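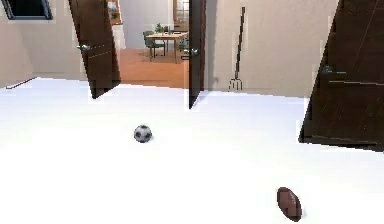 *Hallway with two balls on the floor and the doors open.*

**To:** Felbridge Court Reporting list
**From:** Seraina Tanner, Standards Desk, Roltitwood Newspapers
**Date:** September 18, 2020
**Subject:** Re: Home addresses in reports of the Plateck sentencing

Dear colleagues,

I am replying to the message quoted below on behalf of the standards desk. Several titles have written to us separately on the same subject and it seemed better to answer on the list.

> The defendant in the Plateck warehouse theft was sentenced in February and our report gave his street, as read out in open court. We have now had a letter from a family living in that street who share his surname and are no relation. They have had callers at the door and one note through the letterbox. They ask that we take the street name out of the online version. Our news editor is against it on the ground that the report was accurate when published and that taking details out of court copy sets a poor precedent. Our digital editor would like to remove it today. Could the standards desk say which is right, and whether the same applies to the two other titles which ran the story? We would also be glad to know what to do about reader comments, of which there are 410 under the article, some of them naming the street again.
>
> Tangen Weekly, newsdesk

The report was accurate and was fairly made from proceedings in open court. No correction is due and none should be published in a form that suggests otherwise. The address was given so that the defendant would not be confused with another person of the same name. In this instance a partial address has had the opposite effect for one household, and we consider that the newsdesk should act on it.

Our advice is as follows.

1. The street name should remain in the online report. A line should be added directly beneath the paragraph in which it appears, stating that the defendant is not related to any other family of that name living in the street. Please agree the wording with the family before it goes up.
2. The defendant's age and occupation, both given in court, should be restored to the second paragraph. They were cut for length in the print edition and the shorter version was then used online.
3. No house number is to be added. It was not read out at the sentencing hearing and we have not been able to confirm it from a reporter's note.
4. The two other titles should make the same changes on the same day.

If the family are not content with the added line, the matter should come back to this desk before any further change is made. We do not rule out removal, but the decision should not be taken by one title alone.

On the comments, the thread should be closed. Those which name the street, or which speculate about where the defendant's relatives live, should be taken down. The remainder may stay. Newsdesks are reminded that comments on sentencing reports should be closed 12 hours after publication, and that this was not done in February.

We have also been asked about the figure for the value of the stolen goods. The prosecution put it at £3,000. The headline used by one title described this as a "fortune", and we would ask that the word be changed. The defence disputed part of the sum and the report ought to say so. The reporter's note supports this.

Any caller who telephones a newsdesk to say that he or she has visited the street should not be given further information of any kind. Please make a written note of the call and pass it to the desk. Where there is a threat, the police should be told by the newsdesk concerned without waiting for a reply from us.

Replies on points of wording may be sent to the list. Anything which identifies the family should be sent to me directly.

Yours sincerely,

Seraina Tanner
Standards Desk
Roltitwood Newspapers, Felbridge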